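Game Design Foundations: Notes for Session 4
Economies, decks and the shape of a turn 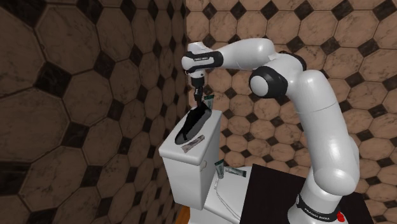
Image credit: Visance render library

Bring these notes to the seminar, along with your draft rules sheet. We'll be pulling apart one game in detail, and I really do think it's one of the best teaching examples going – small enough to hold in your head, and full of decisions you can argue about!

The game is Wellarside, a turn-based game for two players made by the small studio Villwood. Each player runs one bank of a flooded river valley, and each turn they play cards to build, move or interfere with the other side. A full match lasts 27 turns at most. Please play at least two matches before the seminar, one as each bank, because the two sides feel wonderfully different and you won't pick that up from reading.

1. What a turn is made of

A turn in Wellarside has four steps: draw, income, play, tide. The first three will be familiar from plenty of card games. The tide step is the clever bit. At the end of every turn the water rises or falls by one level, and both players can see the next three tides in advance. So you are always planning against a clock that you can read but can't stop.

Think about how this changes the value of a card. A bridge played at low tide costs two grain. The same bridge at high tide costs five, but it can't be attacked until the water drops. Same card, same text, and two completely separate uses. When you write your own rules, look for places where the state of the board can do this kind of work for you. It saves a lot of words on the cards.

2. Money in, money out

Some terms we'll use from here on:

Source: anything that brings a resource into the game (fields, in this case).
Sink: anything that takes it out (repairs, bridges, hiring).
Store: anywhere it waits in between.

Wellarside caps each player's grain store at 300. Beginners hardly notice the cap, and strong players run into it all the time, usually near the middle of the match. I love this! A cap tells players to spend without a single line of advice in the rulebook. Try removing it in a practice match and see how quickly both sides stop building and just sit there hoarding.

Exercise A. Draw the flow of grain for one player over five turns. Mark every source, sink and store. Then halve the income from fields and redraw it. Which sink dries up first?

3. Building a deck

There are 281 cards in the current set, and a deck holds 40 of them with no more than three copies of any one card. If you have never built a deck before, start with the cheap cards and work upwards. It's tempting to begin with the big exciting ones (we all do it) and end up with a hand you can't afford until turn ten.

The Ivanyshyn curve, as we call it on this course, is simply a bar chart with cost along the bottom and number of cards up the side. A fast deck leans left, a slow one leans right. In Wellarside there's a third shape worth looking at, with a dip in the middle, which works only because of the tides: cheap cards at low water, expensive ones at high.

Exercise B. Chart your own deck, swap with a partner, and guess how the other person wants to win. Write the guess down before you talk.

4. Reading match data

The spreadsheet in the course folder covers 3,736 matches. For each one you get the winning bank, the number of turns, and the grain each side had left at the end. Have a good rummage before the seminar.

Be careful with win rates. If the east bank wins more often, that might mean the east bank is stronger, or that experienced players prefer it, or that its starter deck is easier to handle. The sheet doesn't record player experience, so you'll need to say what you can't tell as well as what you can.

Exercise C. Find one pattern in the data that surprised you, and suggest one rule change that might shift it. Keep the change to a single sentence.

For next time

Read the chapter on hidden information and bring a pack of ordinary playing cards. Rules sheets are due in September, two sides at most, with a diagram of your turn order on the back.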